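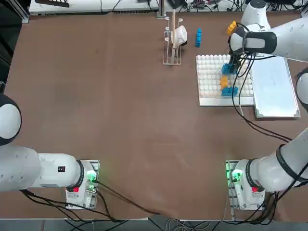 **Figure 2.1** A brown tabletop with a small group of objects towards the far side.

# Chapter 2: Surfaces and Finishes

Every piece of furniture has a surface, and most of the wear it suffers happens there. Chapter 1 dealt with how timber is cut and dried. We now turn to what is put on top of it.

A finish does two jobs. It slows the movement of moisture in and out of the wood, and it changes how the surface looks and feels. Oils soak in and leave little on top. Varnishes and lacquers form a film. Wax sits between the two and is the easiest to repair, although it marks quickly under a warm cup.

The workshops at Hovinwood kept a finishing book for many years, and several of its entries are used in this chapter. Entry 503 records a dining table that was oiled, left until December and then oiled again. The second coat took far less oil than the first. You will be asked to explain this in Exercise 2.4.

## 2.1 Preparing the surface

A finish shows up scratches that cannot be seen on bare wood. Sand along the grain, starting with a coarse paper and moving to a finer one. For a film finish, 300 grit is fine enough for the last pass before the first coat. Papers of 2000 grit are kept for polishing a cured film and should not be used on bare timber.

Remove all dust before you open the tin. Wipe the top, then the edges, and leave the piece to stand in a closed room.

**Key terms:** film finish, grit, curing, grain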